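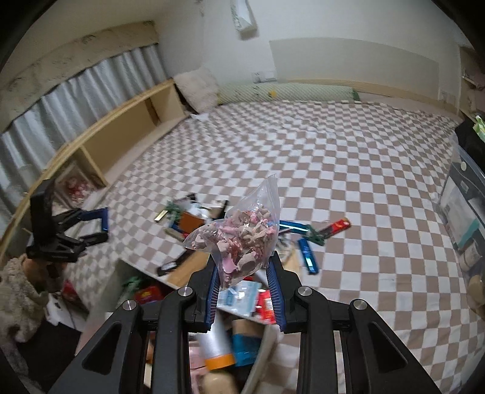
Figure 1. Small molded pieces in a clear zip bag, sorting stage, bedroom trial.

April 22, 2025
By Paraschiva Vlad

Sorting and Storage of Small Household Items in a Shared Student Bedroom
Project report, Household Management course, Tudose Residence

1. Purpose

This report presents the results of a project on the storage of small items in a shared bedroom. The bedrooms at Tudose Residence have one closet and one shelf per resident, and small possessions tend to collect on beds and windowsills. The project examined whether clear bags, grouped by type of item, would make such possessions easier to find and return to their place.

2. Setting and materials

The work was carried out in one bedroom of the residence. The bed served as the sorting surface, as the desk was too narrow. The checkered sheet was left on the bed during sorting. Clear plastic zip bags were chosen over the opaque boxes used in the earlier Suvum study, in which residents had to open several boxes before finding what they wanted.

All the small items in the room were included, 437 in total. Clothing, books and bedding were excluded.

3. Procedure

Items were first gathered on the bed in a single pile. They were then divided into 5 groups: decorative pieces, stationery, toiletries, packets and wrapped goods, and items of no fixed use. Empty wrappers were to be set aside for disposal at the end of each session. Each group was bagged, and the bags were placed upright on the shelf.

The decorative pieces proved the most suitable for bagging. Figure 1 shows a bag of pink and greyish-beige pieces, among them a starfish-like shape and a larger one resembling a shell. The mixed shapes remain recognizable through the plastic, although the pieces are tightly jumbled.

4. Results

The shelf held all of the bags except 2, which were moved to the closet floor. Both residents reported that decorative pieces and stationery were easy to locate. Toiletries were less successful. Bottles of different heights did not stand well in the bags, and by the second week most had returned to the windowsill.

A repeat count at the end of April could not be completed before submission. An interim count gave 472 items, the increase being mainly stationery purchased for the examination period.

5. Discussion

Clear bags are useful for small, light items of similar size. Creases and shine in the plastic reduce visibility to some extent, and a label on each bag is recommended. The group of items with no fixed use should be reviewed before bagging, as much of it was never looked for again. A tray would be more appropriate for toiletries.

Related reports
Closet Use in Double Rooms, Lirnance Hall
Opaque Box Storage: The Suvum Study
Kitchen Shelf Labeling at Drornetti House

Contact: Student Projects Office, Tudose Residence | Copyright 2025 | Back to top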